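Sobre nosotros

Stisine es una casa de mesa. Así nos presentamos cuando alguien llama por primera vez y pregunta si somos una tienda, un taller o una escuela, y la verdad es que somos un poco de las tres cosas. Vendemos platos, fuentes y jarrones, enseñamos a poner una mesa con gracia y tenemos una trastienda donde se reparan sillas, se cortan manteles y se toma bastante más café del que deberíamos confesar.

La historia empieza con Sowmya Fernandes y con una vajilla heredada que no cabía en ningún armario. Sowmya había trabajado muchos años en hoteles, preparando comedores para banquetes en los que todo tenía que estar igual: la misma copa, el mismo plato, la misma servilleta doblada del mismo modo. Cuando dejó aquel trabajo se llevó el oficio y dejó allí la manía de la uniformidad. En su casa empezó a mezclar el cristal de su abuela con fuentes compradas en mercadillos, y las amigas que venían a cenar le preguntaban siempre de dónde había sacado esto o aquello. Un agosto alquiló un local pequeño en la calle Csonka, el mismo en el que seguimos, y colgó en la puerta un papel escrito a mano que decía simplemente «Mesas». El papel todavía lo guardamos, enmarcado, junto a la caja.

Desde entonces hemos crecido, pero sin prisas. Hoy tenemos 417 referencias en la tienda, y cada una ha pasado antes por una mesa de verdad, con comida, con niños si los hay y con lavado posterior. Lo que no nos gusta usar no lo vendemos. Parece una obviedad, pero nos ha costado más de una discusión con proveedores muy simpáticos que traían piezas preciosas y pesadísimas, de las que una saca en Navidad y vuelve a guardar con alivio el día de Reyes.

Si hay algo por lo que nos conocen es por el cristal. Nos gustan los platos transparentes con un dibujo sencillo, unas flores, unas hojas, un poco de verde, porque dejan ver lo que hay debajo y hacen que el mantel participe. Un mismo plato sobre un lino liso parece una cosa y sobre un estampado parece otra muy distinta. A quien viene dudando le pedimos que traiga de casa un trocito de su tela, o una foto del mantel con buena luz, y vamos probando piezas encima hasta que algo encaja. A veces tardamos una tarde entera – y no nos importa en absoluto. 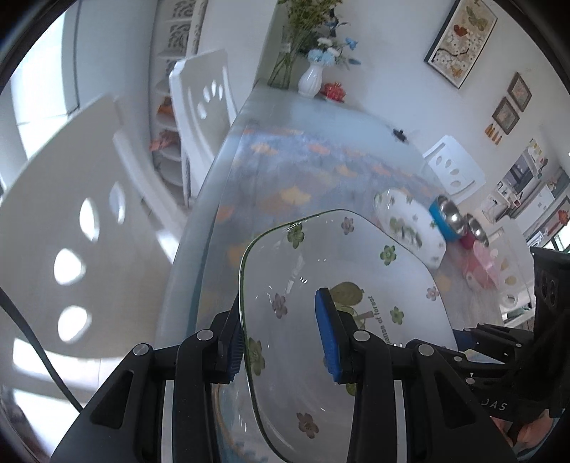

Con las mesas de sobre de cristal tenemos también nuestras costumbres. Mucha gente las hereda o las compra y luego no sabe muy bien qué hacer con ellas, así que las cubre con un mantel grueso y se olvida de que el cristal existe. Nosotros preferimos poner la tela por debajo, bien estirada, y dejar la superficie libre para los platos. Se limpia con un paño, el estampado no se mancha y se puede cambiar con las estaciones. Cortamos manteles a medida para este tipo de mesas, también con esquinas redondeadas, y solo pedimos una plantilla de papel hecha con un poco de paciencia.

Las flores son la otra mitad del asunto. Sowmya sostiene que una mesa puede ir sin centro, pero no sin algo vivo cerca, aunque sea una rama. En nuestros cursos dedicamos siempre un buen rato a los ramos altos y a dónde colocarlos para que los comensales se vean las caras, que para eso se han sentado juntos. Los cursos se dan en grupos reducidos, duran una mañana y terminan comiendo en la mesa que se ha puesto entre todos. No hace falta saber nada ni traer nada, salvo hambre.

Trabajamos con dos talleres de confianza. Jituvwood nos hace las bandejas y los bancos de madera, y se ocupa de las patas cojas y los respaldos flojos que nos llegan a la trastienda. Wollance teje y estampa buena parte de nuestras telas. Con los dos hablamos casi a diario, a menudo de cosas que no tienen nada que ver con los pedidos.

Enviamos a domicilio y envolvemos cada pieza en papel, con una caja dentro de otra. Si algo llega roto, basta con escribirnos y mandamos otra igual o, si ya no queda, la que más se le parezca.

La tienda está en la calle Csonka, 500, y abrimos mañanas y tardes. El timbre suena flojito, así que conviene insistir – solemos estar al fondo, con la radio puesta. Pasad aunque sea solo a mirar, que el café está casi siempre hecho.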